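## About Drovetis

Drovetis is a garment finishing and folding workshop in Milivwood. We receive finished clothing from small labels, inspect it, trim it, fold it to a set format and pack it for the store shelf. The workshop occupies 776 square meters on 2 floors.

Work is organized by table. Each table has a white top, wiped between batches. Lint, thread ends and specks of dirt show up on white and are removed before the next piece is laid down. Gray and black garments are handled separately from light ones — fiber transfer is the most common reason for a return.

Folding follows the Araya format, our own standard, in use since June. Seams are aligned first, then the legs or sleeves are brought in, then the piece is folded to shelf width. Cuffs are left flat unless the label asks for a roll. 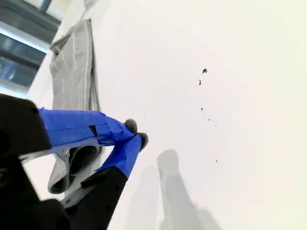 Batches are limited to 200 pieces, and 10 from each batch are unfolded and checked again before packing. Results are recorded on the Dimatus sheet, a copy of which goes out with the cartons.

New accounts start with a trial batch. Send the fold size, bag type and label position with the first delivery.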